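December 30, 2023

Notebook, damp trial, Indton flat

Went back to read the meters. Qusai's note from last time says the Grustum additive has "clearly" slowed the damp on the back wall. I'm not convinced. One treated wall, one untreated wall, and they don't face the same way. Omar thinks I'm being difficult. Fine.

The bedroom with the wall map and the patterned sheet is the untreated one. 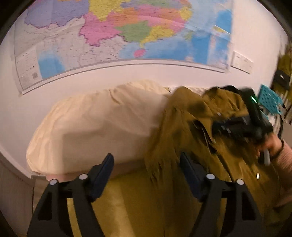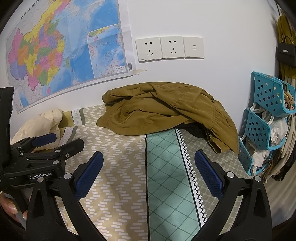
Readings and what I make of them

Treated wall, low point: 149 on the relative scale. Untreated wall, same height: 356. That looks like a big gap until you remember the scale isn't moisture content and the meter jumps near anything salty or metallic. Halima got two quite different numbers from the same spot by leaning harder on the pins. I'd like to see that written up before anyone quotes a ratio.

The Roseo sheet recommends a dry period before the first reading. We didn't have one. Bilal started logging the day after the plaster went on, so the early part of his curve is mostly plaster drying, and plaster dries whatever you mix into it. Take those points out and the line is nearly flat.

Also not settled: who had the heating on, and when. Hanan asked the tenant and got "most evenings". The logger in the hall stopped and I can't find where.

To do

Swap the meters between walls and repeat, same person both times.
Ask Ong for the batch sheet. Asked once already.
Drill two small samples per wall and weigh them properly, before and after the oven.
Leave the word "clearly" out of the draft.

Next visit in February. If the gap holds with oven-dried samples I'll buy Qusai lunch. Meter 2 needs a new battery cover, the tape is coming off again.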